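20 June 2025

Bench 2, small props and storage

Spent the morning going through the two crates that came over from Lolamon. They were packed in no particular order, so I unpacked everything onto the floor first and sorted by what the thing is for: boxes and drawers, kitchen bits, buckets and pails, fabric. Anything with a chip or a sharp edge went into the tray by the sink. Katia will look at those on Monday and decide.

Budget left for this batch is 400, and that has to cover the July order as well. The quote from Vuno for replacement drawers and knobs was 200. I think we can get by with fewer, as most of the knobs only need tightening. Did four before lunch with the short screwdriver. The screws Cestis sent are too long and come out through the face, so I went back to the old ones from the jam jar.

Labels. The old paper ones peel off as soon as anyone wipes the thing down. Tried the cloth tape from the Lại parcel instead, on the underside where it doesn't show. It holds on metal and on smooth plastic. On the textured faces it lifts at the corners after an hour. Wrote the number straight on the inside with a paint pen for those. Leave overnight before stacking or it prints onto whatever is on top.

Numbers run up to 17 so far. The sheet is on the clipboard by the door, please add to the bottom of the list and don't squeeze things in between the lines. I have twice found two items sharing a number.

Wiping down: warm water and a drop of washing-up liquid is enough for the plastics. Bumpy surfaces hold dust, so use the nail brush. Don't soak anything with a wooden part. The glue on one of the drawer fronts had already gone soft from the last time and I've had it in a clamp since Wednesday. Comes out tomorrow, or Monday more likely.

Table 3 was wiped and laid out after lunch. I wanted a row with different heights and different ways of getting hold of a thing: a knob, a rim, an upright handle, a wire handle, something flat. Tried the tall things at the ends first and it looked wrong, they hid the wood behind. Present order, left to right, is the red box, then the cup with the pad in front of it, then the pail.

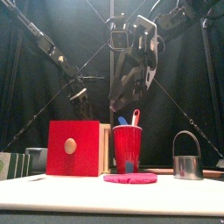 Wing-yan Yang
Workshop technician, props and fittings

Box has the round tan knob facing front, a bit left of the middle. I'd prefer it central but I'm not drilling a second hole in a good face. Two utensils standing in the red cup, the blue handle leaning left and the white one with the red outline more upright. The hole near the tip of the white one would take a hook if we ever get the rail up.

Pink pad is flat on the table. The pail is the small silver one, wire handle up. It picks up a bit of red from the things near it, worth remembering if anybody is matching colours. The green and white striped piece is at the far left.

To do:
Ask Katia Serra whether the other 400 is ours or goes to the upstairs room.
Return long screws to Cestis.
More paint pens, black, fine.
Nail brush is nearly bald.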